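The generator at Pemance hunted all night. The needle swung past 40 on the gauge, sank, and swung again, and the lamps in the pump house went with it. I took the cover off the regulator and checked the sensing leads. Both were tight.

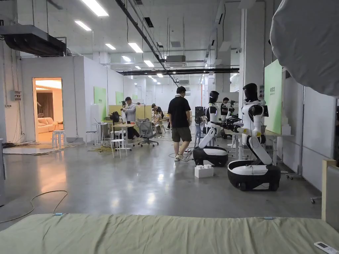
The night operator thought it was the load, not the regulator, and said so twice over the phone from Kustia. Try it with pump 193 off, and watch the lamps.

I shut the pump down. The lamps held steady – then dipped.

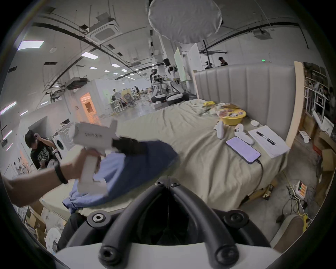

I turned the stability screw a quarter turn and waited. The needle slowed. By four it had stopped moving, and I wrote the setting in the log and put the cover back on.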